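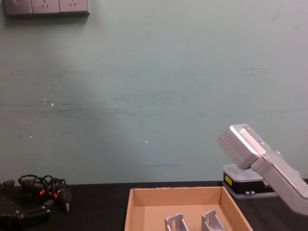

Does the Erkiston psalter follow the Greek numbering or the Hebrew?

Greek, up to the point where the leaves go missing. Psalm 9 runs straight on through what our Bibles call 10, with no break and no new heading, and everything after it is one lower than the Hebrew count.

December, 2 p.m. Went through shelf item 3631 against the Hutcombe transcript. The transcriber put in modern numbers without saying so, so psalm 46 in the typescript is 45 in the manuscript. Fixed on my copy, in pencil. The Sarkell index repeats the mistake and needs the same fix.

Zieliński edition puts a doxology after 40 (our 41), end of Book One. The manuscript has it too, in red, with the second "amen" left out. Check whether the other 5 leaves in the folder do this at the end of Book Two.

Still open: the heading on 50 names Nathan but not Bathsheba. Could be a short line, could be the copy he worked from. Leave it until the Latin is checked.

Folder back in box 2.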